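Projects Build log FAQ Downloads Contact

Workshop > Arm build > Questions

Questions about the Primitz arm

Primitz is a small robot arm on a wheeled base, built in the shared workshop at Firkemthorpe. These are the questions that come in most often. The parts list and drawings are on the Downloads page.

What is it for?

Picking small things up off the floor and putting them in a tray. It was meant for dropped screws and offcuts. It does better with objects that have a flat side and can be lifted from above.

How much did it cost?

The first version came to some 300 pounds, not counting the laptop or tools we already had. Two of the motors were second-hand. If you buy everything new you will pay more, and the motors are where most of the money goes.

Do I need a 3D printer?

You need the use of one. The brackets and the gripper housing are printed in black PLA. The housing is the longest job and takes most of a night, so we start it at 6 pm and collect it in the morning. Every other part fits on an ordinary small bed.

Can it lift a mug?

An empty one, if the handle is facing the right way. We set the limit at 80 grams in the software. The shoulder motor can manage more but it gets hot, and the elbow bracket starts to flex.

Does it work on carpet?

Yes, on short office carpet. Long pile catches the fingertips. On any soft floor, set the lowest gripper height again before the first run, as the wheels sink in a little and the fingers end up lower than they would on a bench.

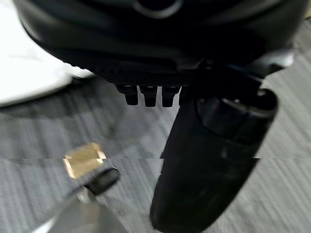 GRIPPER AND WRIST

What does the wrist camera see?

A good part of the view is the gripper itself. The housing runs across the top and a finger comes down the right-hand side, with the floor behind. We mask the fixed parts in software so that they are not mistaken for something to pick up.

Why is there a step across the picture?

The two parts of the image don't quite line up along that seam, and the carpet shifts sideways with it. We have not tracked down the cause. Try a shorter cable first - if the seam stays, lower the frame rate to 10 and check again. Don't use a frame like this for measuring.

How often do the fingers need attention?

Check the joint screws every 4000 cycles, or sooner if you hear clicking. The counter is on the status page of the Vandach control board. Use a drop of threadlock on the outer screws only.

Can I use a different control board?

Probably. An earlier build ran on an Aliyu board and the arm code is still in the old branch, but the gripper code has changed a lot and would need porting.

Contact the workshop | Copyright Primitz build group, Firkemthorpe | Back to top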